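Werkbuch Erzählformeln, Eintrag 8/4/19

Stand Korpus: 591 Märchenschlüsse erfasst, davon 3 heute gestrichen (Dubletten aus der Abschrift Dekitz, gleicher Wortlaut, nur andere Seitenzählung). Die Streichungen stehen im Protokoll, die Nummern werden nicht neu vergeben.

Arbeitsfrage weiterhin: Welche Schlussformeln nennen Hochzeit, welche Kinder, welche nur das Weiterleben des Paares. Die bisherige Kategorie »Familie« ist zu grob. »Und wenn sie nicht gestorben sind« sagt über Nachkommen nichts aus, lag aber seit Dezember im selben Fach wie die Formeln mit ausdrücklicher Kinderzahl. Ab jetzt getrennt:

H = Hochzeit oder Festmahl
K = Kinder ausdrücklich erwähnt
P = Paar lebt weiter, ohne Zusatz
E = Erzähler tritt auf (war dabei, hat getrunken, bekam nichts ab)

Mehrfachvergabe erlaubt, Reihenfolge nach Auftreten im Satz. HK und KH sind also verschiedene Werte. Morris hatte alphabetisch sortiert, das ist beim nächsten Durchlauf zurückzunehmen. Betrifft den Block Flonham vollständig, die übrigen nur teilweise.

Zu E: Die Formel mit dem Bier, das über den Bart läuft, kommt fast immer nach H, sehr selten nach K. Noch kein Befund, Zuordnung der Gewährsleute fehlt. Bei Rusari sind Erzählerinnen und Erzähler nicht getrennt ausgewiesen. Märta Bråten hat angeboten, die Begleithefte durchzusehen. In den Heften stehen Vornamen, auf den Karteikarten nur Initialen.

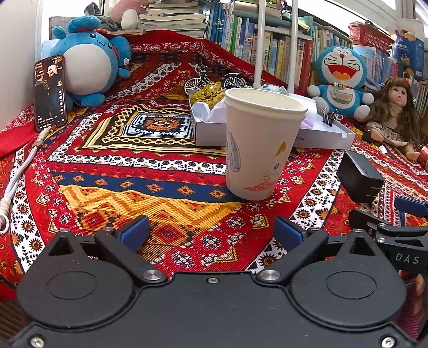

Zählt eine Formel als K, wenn die Kinder nur gewünscht werden?

Solche Formeln bekommen K mit Zusatz w und bleiben in der Auswertung vorerst getrennt. Der Wunsch richtet sich oft an die Zuhörer (»euch ebenso viele«), gehört dann also nicht mehr zur Handlung. Steht er im Mund einer Figur, etwa der Mutter oder der Patin beim Abschied, reicht der Zusatz allein nicht. Dann in der Bemerkungsspalte die Sprecherin eintragen.

Problemfälle aus der heutigen Sitzung:

Nr. 214: »Sie hatten es gut und die Ihren auch.« Die Ihren können Kinder sein, Eltern, Gesinde. Vorläufig P, mit Fragezeichen. Im Dialekt der Vorlage wird das Wort auch für die angeheiratete Seite gebraucht.

Nr. 377: Schluss nennt die Wiege, kein Kind. K vergeben, Bråten ist dagegen. Ihr Argument: Die Wiege gehört in dieser Gegend zur Aussteuer und wird in der Aufzählung nach Truhe und Bettzeug genannt. Bei H wäre sie damit richtig. Offen.

Nr. 402: Schwester überlebt, heiratet nicht, zieht die Kinder des Bruders auf. Passt in keine der vier Klassen. Eigene Klasse für einen Einzelfall lohnt nicht, erst prüfen, ob im Block Dekitz weitere Tanten- und Patenschlüsse liegen. Dort war beim Überfliegen etwas in der Richtung zu sehen, Nummer nicht notiert.

Übersetzungen: Nur noch nach Originalwortlaut kodieren. In der gedruckten deutschen Fassung von Flonham steht an 6 Stellen die Grimm-Formel, wo das Original etwas anderes hat, darunter zwei klare K. Die Stellen sind markiert. Alle Einträge, die allein auf der Druckfassung beruhen, bekommen das Kürzel D und werden bei Häufigkeiten nicht mitgerechnet.

Karteikasten Rusari: 1266 Karten laut Verzeichnis, Nachzählung steht aus. Ein Teil enthält nur Rätsel und Wiegenlieder, für diese Frage ohne Belang. Wiegenlieder mit Hochzeitsmotiv trotzdem mit Bleistift kennzeichnen, Morris braucht sie für seinen Abschnitt.

Nächste Schritte: Sortierung zurücknehmen. Zusatz w nachtragen, angefangen bei Dekitz. Nr. 377 mit der Aussteuerliste im Begleitheft vergleichen. Bråten wegen der Initialen anschreiben, besonders M. B. und M. Br., die auf den Karten vermutlich dieselbe Person meinen.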